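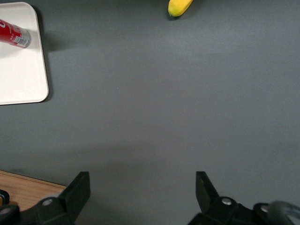
23 October 2023, table setting, notes by Siham

Today we started again with the snack table. The dark gray top stays. I wiped it two times with the Teten cloth and left it for 30 minutes before putting things on it, as Pentti asked. With the old cleaner the surface had stripes and everybody complained.

The soda can goes on the white tray, lying on its side. The fruit goes directly on the table. I prefer the banana on the bare top, the yellow is easy to find there and the tray does not become sticky.

Oona wants to try a tray of 60 cm, but I think it is too big for this table. Eero has one in the Dultlow cupboard, I will measure it first.

To do:
- ask Jarmo for more bananas, not so ripe as the last ones
- check if the rim of the tray is easy to clean in the corners
- write the date on new cans when they come from Tuominen
- return the second cloth, it leaves small hairs

Pentti will read this before lunch and put his remarks under it.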